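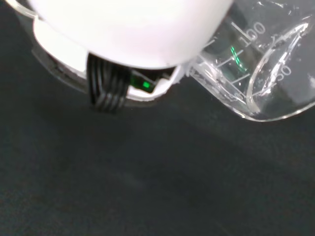

Clear container, dark gray surface. Sorting room, Clesham.

**Walk-through: sorting + packing room, Clesham building**
27 August 2020
Form 765, short version. OK = fine, FIX = do it, WATCH = look again next round

Did this one fast, start of shift, before the Tivville delivery. Comments under each line where I had any.

## Work surfaces

- [x] Clean, no sticky spots. OK
 - Wiped down with the mild stuff only. Please stop using the orange cleaner on the gray surfaces, it leaves a film and the tape won't hold.
- [x] Edges smooth, nothing to snag a sleeve. OK
- [ ] Surfaces level. WATCH
 - Far one rocks a little if you lean on it. Folded card under one foot is not a repair. Left it for now, needs a proper foot.
- [x] Room to set a container down without stacking on top of another. OK

## Clear containers

- [x] Checked for cracks, rims and corners both. OK
 - Ran a thumb around every rim on the low shelf. Two hairlines, both pulled and put in the reject tote. High shelf not done, no step stool (see below).
- [ ] Labels on short side, facing out. FIX
 - Half of them are on the lids. Lids get swapped, then we have washers labeled as felt pads. Label goes on the body.
- [ ] Lids stored with their containers. FIX
 - Pile of loose lids behind the door again. Trip hazard and also you can never find the one you want.
- [x] No glass in with the plastic. OK
- [ ] Nothing filled past the line. WATCH
 - Bottom row is heavy. Felt-pad ones are fine, hardware ones are not. Split those in two before anybody lifts one off a shelf.

## Cords and power

- [x] Cords off the walkway. OK
- [ ] No damaged plugs or split jackets. FIX
 - Label printer cord has a nick near the plug. Unplugged it and taped a note on. Spare is in the Tindall cabinet, second drawer I think.
- [x] No power strip plugged into another power strip. OK
 - Was a problem in April, still good.
- [x] Outlet covers all on. OK

## Floor and walkways

- [x] Main aisle clear, door to packing table. OK
- [ ] Side aisle clear. FIX
 - Flattened boxes leaning on the wall, they slide. Take them out at the end of every shift please, not when the stack falls over.
- [x] Mat lying flat. OK
- [ ] Spill kit where it should be. FIX
 - Hook is there, kit isnt. Found it under the sink, hung it back up. Absorbent pads running low, order a pack of 100.

## Shelving (Tindall units)

- [x] Anchored to wall. OK
 - Tugged all of them. One bracket screw was backing out, snugged it up.
- [ ] Load signs readable. FIX
 - Sign for the big unit says 2,000 lb total and the rest has rubbed off. Need the per shelf number back on there. Until then keep the heavy stuff low.
- [x] Nothing hanging over the front. OK
- [ ] Step stool in room. FIX
 - Gone. Probably down the hall. People are standing on totes, saw the shoe prints. Don't do this.

## Hand tools and cutters

- [x] Box cutters closed when not in hand. OK
- [ ] Used blades in the blade tin. WATCH
 - Tin is nearly full. Swap it, don't shake it down to make room.
- [x] Tape guns have their guards. OK
- [ ] Cutter count matches the board. WATCH
 - Board says 4, I got 3. Other one may be at the packing table under something. Find it.

## Fire and first aid

- [x] Extinguisher tagged, pin in, reachable. OK
- [x] Exit sign lit. OK
- [ ] First aid box stocked. FIX
 - Out of the small bandages, plenty of the giant ones. Eye wash bottle is sealed and in date.
- [x] Exit door opens all the way. OK
 - Sticks a bit when it's humid. Shoulder does it, but put in a ticket anyway.

## Air and light

- [x] Overhead lights all working. OK
- [ ] Glare at the sorting spot. WATCH
 - Can be tough to read a clear container label under the bright light. Matte labels would help, Werketska carries them, same size as what we have.
- [x] Vent not blocked. OK

## To do before next round

1. Printer cord, swap it. First thing.
2. Step stool back in the room, write the room name on it
3. Relabel containers, short side, body not lid
4. Split the heavy hardware containers
5. Load sign for big shelf unit
6. Missing cutter
7. Bandages, absorbent pads, blade tin
8. High shelf containers, check rims once stool is back

Skipped: ladder section (no ladder in this room), cold storage section, the page on forklifts.

Copy goes on the clipboard by the door, other copy to the Clesham office. Initial the FIX lines when you finsh them, dont just check the box.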